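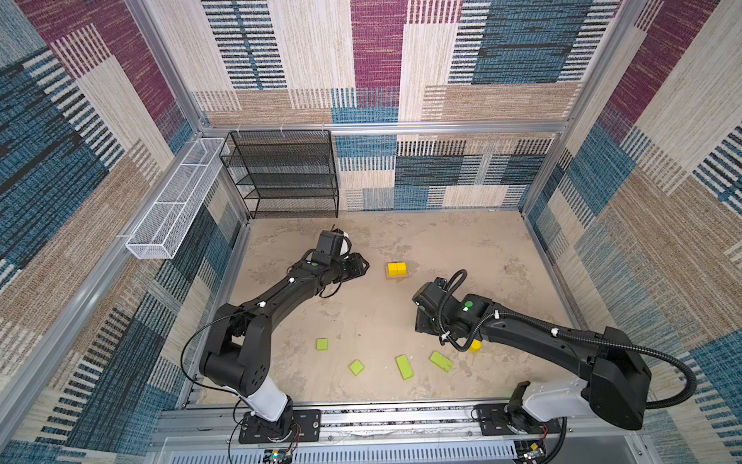 What does a planner have to settle before two arms can share one work area?
It has to settle which arm may enter which part of the space, and when. Every other choice, from the grasp to the path home, depends on that answer.

By Nesrin Yurt
January

Last updated: January, 8 a.m.

At the Petholm Institute, the software group has spent much of the past year on a problem that sounds modest. Two arms stand side by side over one floor, and both must be able to reach the same small blocks without waiting longer than necessary and without touching each other.

The group's planner, named Flinley, treats the shared floor as a set of zones that can be reserved and released. An arm requests a zone before it moves and gives it up once its wrist has cleared the boundary. Earlier versions reserved the whole path at once. The method was safe, but one arm often stood still while the other finished a motion at the far side.

"We were locking a corridor to use a doorway," said Eetu Hyvönen, who leads the planning work. The present version breaks each path into short segments and checks the swept volume of both arms, cables included, before each segment is released.

The check must be fast. Flinley allows it 8 milliseconds, and a request that runs over that limit is refused. The arm then holds its position and asks again. In the institute's most recent trial of 200 paired tasks, 63 requests were refused in this way, most of them near the center line.

Perception is handled separately, by a module called Danasov. It combines a wide view of the workspace with close views from the wrist, and it reports each block as a position, an angle and a measure of confidence.
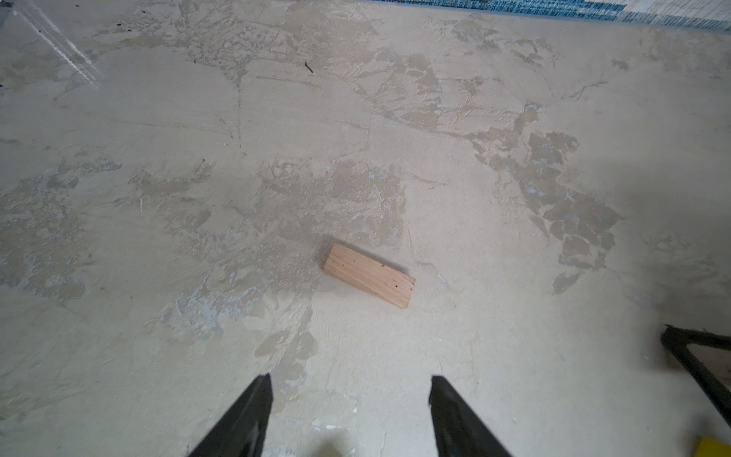
Why use a wrist camera when a fixed camera already covers the floor?
A wrist camera gives a closer view of the block in the last part of the approach, when a small error in angle matters most. The fixed camera remains the reference for where the arms are in relation to each other.

Worn surfaces have received particular attention. Flaked paint and shadows can produce edges that resemble those of a block, and Ekrem Yüksel, who maintains Danasov, has rewritten the edge filter with this in mind. A candidate must now agree in two successive wrist views before the planner accepts it.

The institute intends to release the zone reservation code first. The perception module will follow after outside review by engineers at Sezer.

Related items
Writing Motion Logs That Others Can Read
Uriel Zamudio on Testing Controllers in Simulation
Calibration Routines for Shared Workspaces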